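What a Sorting Cell Costs Before It Sorts Anything

By Lovely Padilla

The quote for the arm is the easy line in the budget. At Fluveck, where Genalyn Sarmiento plans equipment purchases for the Drustomstead site, the spreadsheet has 40 rows, and the arm takes up one of them.

A mixed tray is the hard case, and the one worth budgeting around.
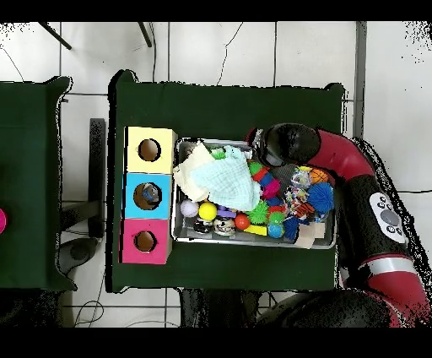
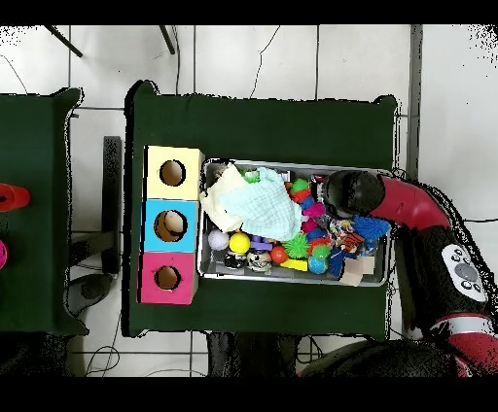 Cloth, balls and spiky toys share one tray, with the boxes alongside.

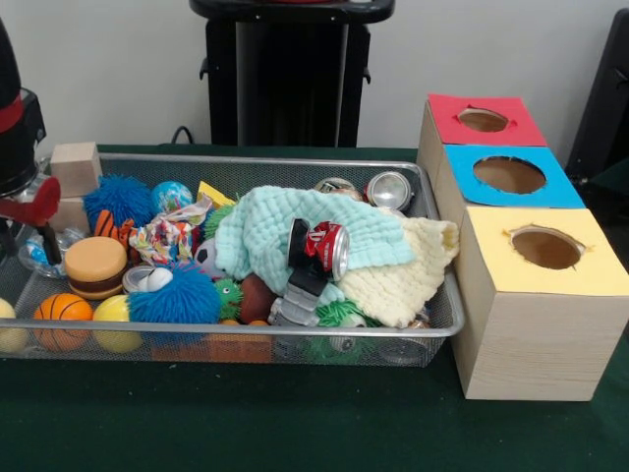 Angelica Manalastas would start with the floor. Her objection to most first-year plans is that they price the machine and forget the space, the power drop and the hours needed to reset the table between runs. She asks for 200 hours of reset labor in the first year and says a plan with less will be back for more money by September.

Sarmiento's own figures put reset labor third, after the arm and the service contract. Fluveck compared two offers. Kassa quoted a purchase with service billed per visit. Fenar quoted a lease with service included and a minimum term. Over a short project the lease came out lower. Past the minimum term the two lines cross, and the purchase wins if the arm is kept busy.

Busy is the figure to check. Sarmiento plans on 70 percent use of scheduled hours. The remainder goes to calibration, worn fingertips and waiting for parts. Plans that assume full use make the purchase look better than it is.

Objects need a line too. Fluveck set aside money for 300 items in the first year, replacements included. Soft goods wear out and cans get crushed. Rigid blocks last. The unit prices are low, but orders go through purchasing one at a time unless a standing order is set up, and the paperwork can cost more than the goods.

Trays, stands and table covers should be bought in duplicate. A second tray can be loaded while the first is in use.

Sarmiento holds back a reserve for cables, mounts and shipping. The Kassa quote excluded freight; the Fenar quote included delivery but charged for removal at the end of the lease. Both terms were on the last page.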